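Skuvo Gallery: Teaching a Robot Arm in Rooms That Don't Exist

By Flora MacKinnon

Welcome to the picture page for Skuvo! It goes with our write-up of the method, and I put it together for the people who kept asking what training in simulation looks like from day to day. The write-up has the plots and the tables. This page has the fun part.

The short version goes like this. We want an arm to pick up things it has never met. Collecting that kind of practice on a real bench is slow, so we build the practice in software. Skellik, our scene builder, takes a table, picks objects from a library of 373 scanned and modeled items, drops them in, changes the walls, the floor and the lights, and hands the whole thing to the arm. Then it does it again with a different mix. The training set for this round came to 2,891 scenes, and I have looked at far more of them than I needed to.

Elspeth MacAulay wrote the part that picks the objects, and she was firm from the start that it should not try to be sensible. Kitchen things don't have to sit with kitchen things. If the library has it and it fits, it can go in.

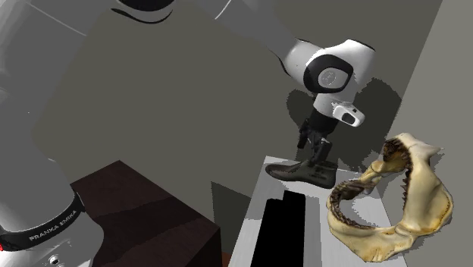 That freedom made a real difference. Our first version used tidy, matched sets, and the policy got very good at tidy, matched sets and not much else. Once we let Skellik mix everything, the grasps got less fussy about what was standing nearby. We held back 100 scenes that the policy never trained on, and it finished the pick in 72 of them. The matched-set version was well behind on the same test, and we were pretty thrilled (there was cake).

A few notes for anyone who wants to try something similar. We render the lighting fast and a bit rough, with hard shadows and flat walls. I was worried about that for months. So far the rough version has trained just as well for us as the slow, pretty one, and it lets us get through a full batch overnight. Soft or bendy objects are still treated as rigid, and that is the next thing on Elspeth's list - she already has a branch going.

Awkward shapes are where most of our misses come from. Anything with a big opening in it gives the grasp planner trouble, and so does anything lying on its side with a low profile. We're adding more of both.

The next round is called Tomoana and should be ready in December. It will have more objects, two tables instead of one, and drawers that open. I can't wait to see what it comes up with!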